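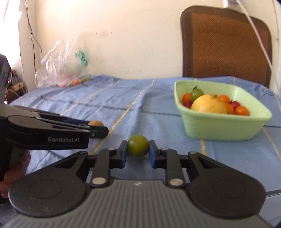
Section 3: Setting up a stall permit file in Nitar

A stall permit file holds everything the Fikbridge town centre board needs to decide who may trade on Bognár Street and in the Jullia Arcade. Set up one file per stall, even when the same trader has asked for two sites. Each file has a goods list, and the goods list uses everyday names. A round green tomato goes in as "tomato, green", with the fresh produce code beside it. Do not enter the variety, the grower or the price. The board sets fees by goods code and site, and anything extra in the list is printed in the public agenda.

Before you start

You will need:
the signed application form
the trader's current insurance certificate
a site plan showing the stall and the nearest doorway
your Nitar staff login, with permit editing turned on

If the Permits tab is greyed out, your login is read only. Ask the records desk to change it. Logging out and in again will not help.

3.1 Create the file

1. Open Nitar and choose Permits, then New file.
2. Select Town Centre as the area. Files saved under General do not reach the board's agenda.
3. Type the trader's name as it appears on the insurance certificate.
4. Enter the site number from the site plan. Bognár Street sites start with B and arcade sites start with J.
5. Select Save draft. Nitar gives the file a number, for example 1,243. Write it at the top right of the paper form.

Note: File numbers are never used twice. If you cancel a draft, its number stays in the register marked "cancelled".

3.2 Add the goods list

1. In the open file, choose Goods, then Add line.
2. Enter one kind of goods per line.
3. Pick a goods code from the drop-down menu. Fresh produce, cooked food, plants, crafts and clothing each have their own code.
4. Tick Awning if the trader has asked for one. The tick box applies to the whole stall, so you only need to do this on the first line.
5. Select Check list. Lines with a missing code turn orange.

Caution: Do not use the code Other for cooked food. Cooked food must go to the health officer before the board sees it, and the code Other skips that step.

3.3 Attach the documents

1. Choose Documents, then Attach.
2. Add the application form, the insurance certificate and the site plan as separate files. A single combined scan will be rejected.
3. Set the application form to Private. Leave the site plan as Public.
4. Enter the expiry date of the insurance. If it runs out before the end of the permit, Nitar shows a yellow flag. You can still carry on, but the trader must send a new certificate before the permit is printed.

Note: Home addresses appear on the application form only. If a trader has written one on the site plan, cover it and scan the plan again.

3.4 Send the file to the board

1. Open the Summary page and read it through.
2. Choose the meeting from the list. The agenda closes 8 days before each meeting, and closed meetings do not appear.
3. Select Send to agenda. The file locks.
4. Print the receipt and post or email it to the trader.

To change a locked file, use Recall on the Summary page. Recall works until the agenda is published. After that, changes go to the board as a late item, using the form in Section 5.

Caution: Recalling a file removes it from the agenda. You must send it again, even if you made no changes.

3.5 After the decision

Approved permits last 90 days from the date of issue. Nitar does not renew them by itself. For the November market, traders who already hold a permit for the same site may use the short renewal form, and you can copy the old goods list with Copy from file.

If the board refuses a permit, choose Refused and paste in the reason from the minutes word for word. The refusal letter is made from this box.

Section last revised 07/06/2022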